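A Day at the Dirnholm Lab

30 April 2021

I got back from Dirnholm late last night and my notes are a mess, so I'm typing this up while I can still read my own handwriting. The open day was split over two floors of the old Trandport depot, with the mobile robots downstairs and the arms upstairs. I had planned on an hour for each. I spent most of the day upstairs.

Downstairs first, though, to be fair to it. The Trandport people were showing their route planner on a big wall screen, with 21 carts moving through a mock warehouse and the planned paths drawn ahead of each one. What I liked was the replay tool. You could grab the timeline, drag it back to any slowdown, and see which cart had asked for which aisle and what the planner had answered. I have wanted something like that at work for years! The log viewer alone would have been worth the train fare.

Upstairs is where Drunora lives. Drunora is the group's control and perception software for two-armed work on soft things, and the talk that opened the session was all about cloth. The model behind the demo had been trained on 1,625 folding runs, of which 583 were added this spring after a long round of relabeling. A surprising part of the talk was about that relabeling, and about the tool they wrote for it (keyboard only, very fast, ugly as anything, and everyone in the room wanted a copy).

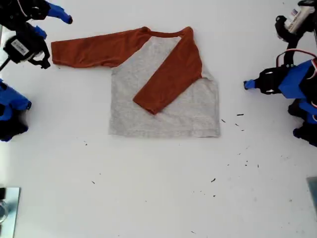 Drunora doesn't keep a full model of the cloth, and I found that the most interesting choice of the whole visit. It tracks a handful of landmarks — cuffs, collar, hem corners — and plans the next move from those, then looks again. A raglan shirt makes a nice test for that. With one rust-orange sleeve stretched out to the side and the other folded in across the gray body, the two cuffs look the same up close, and the software has to work out which is which from how each sleeve runs back to the shoulder. The sharp change of color along the raglan seams gives the perception side a good strong line to follow. An all-gray shirt is a much harder problem, and the speaker was quite open about how often the landmarks jump around on one.

The other half of the talk covered timing. Each arm has its own controller, and a small scheduler sits over the pair and hands out short chunks of motion. If the camera view stops agreeing with the plan, the scheduler throws away the rest of the chunk and asks for a new one. Chunk length turns out to be a touchy setting: too long and the arms carry on with an old idea, too short and they dither. They had a slider for it in the simulator and let us play. I made mine dither beautifully.

The simulator is called Zuccaro and it got its own corner, with four laptops and a line for each. It comes with 956 saved cloth poses, so you can start from a half-folded shirt instead of a flat one and skip straight to the step you care about. Cloth friction is still tuned by hand, and thick collars go through the table now and then.

Practical bits: take the side entrance, the front one was locked. Coffee was free until noon. If they run it again, get to the Zuccaro corner before lunch, and bring a USB stick for the slides, as the wifi upstairs barely worked.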